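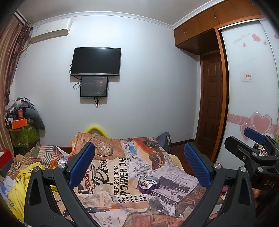
Bedroom site, both jaws open over the jewelry tin.

Clanden grip trials, July report
Prepared for Nirnix by Lewis Paterson

You asked for fewer adjectives and more numbers. We logged 403 picks this month with the hand-held gripper, over 100 of them on jewelry, a category I agreed to in a weak moment. The ridged blue pads stay. The smooth Bronurberg pads cost twice as much and treated every ring as a suggestion.
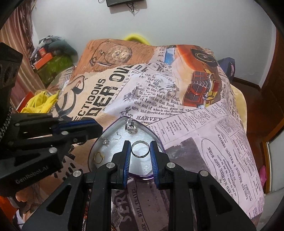 Rings are now our best small item, provided the operator comes in from straight above and resists the urge to help. Thin chains remain a disgrace. Xiao has rewritten the closing speed 3 times and would like it noted that the second version was fine.

Still open: 2 worn hinge screws, and the spare pads you approved in principle. We would also welcome them in a box.
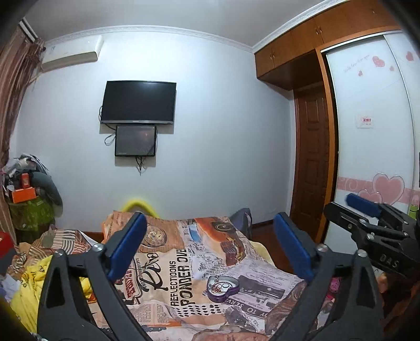 Same bed, wider view, with the tin on the newspaper-print duvet.

Next month we move on to earring hooks. Please adjust expectations before Saturday's call.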